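Robotics club: the fruit problem

Vistelow Robotics Club has reached the part of the year when everyone stops talking about winning and starts talking about finishing. The regional pick-and-place day is Sunday, May 18, 2025, and the arm now does most of what it is told, in most of the order it is told to do it.

The task sounds like something you'd hand a toddler to keep them busy. A piece of fruit sits on a plate. The arm goes down, takes hold of the fruit, lifts it clear and puts it somewhere else. Teams get 40 tries over the day and are marked on how many come off, with points docked for moving the plate. Toddlers, we have been reminded by several parents, move the plate all the time.

Pascal Reinholz has been writing the approach code since the start of term and has opinions about plates. A flat one is easy, because the fingers can come in low from any side. A curved one with corners that stick up is a different animal. The gripper has to come down inside the rim, stop just short of the surface and close without hooking a corner on the way back out. His first version hooked a corner every time, so reliably that Hannelore Eichhorn suggested we enter it in a plate-lifting contest instead.

The second version was more careful. It was so careful that one pick took 4 minutes, and at that pace the day would have run well past supper. The current version is quicker and only mildly timid, and we have all agreed to stop fiddling with it. Pascal agreed last and has been seen fiddling.

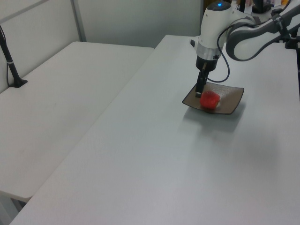 Do you need to know how to program before you join? Most of our members had never written a line of code when they turned up, and they learned by changing one number in somebody else's program and seeing what the arm did about it.

The other half of the work is deciding where the fruit is allowed to sit. The rules say anywhere on the plate, and the judges are known to enjoy the edges. Ignacio Alcaraz drew up a practice chart with the plate divided into zones, coloured by how badly we do in each. The centre is green. The side nearest the arm's base is an angry shade of orange, and there is a spot by one corner he has simply labelled "no". We are spending our remaining sessions on "no".

Hannelore is looking after grip force. Too little and the fruit slides out on the lift, too much and it shoots across the table, with everyone watching it go and then looking at Hannelore. She keeps her settings in a notebook with the date, the result and a short remark. The remarks have become less scientific as the term has gone on -- last week's reads, in full, "why".

A few notices before the day itself. The Arkia team has offered us a practice match, which is neighbourly of them, and also means they get a good look at our code's manners. Detlef Kohlhase is driving the gear over and would like it packed the night before, including the power supply, which last year was not. Entry costs $500 for the club and has been paid out of the bake sale, so thank you to everyone who bought a date square they didn't want.

We still have room for 2 more members on the table crew, whose job is to reset the fruit between tries and keep their sleeves out of the way. Speak to Ignacio at the next session. He will show you the chart.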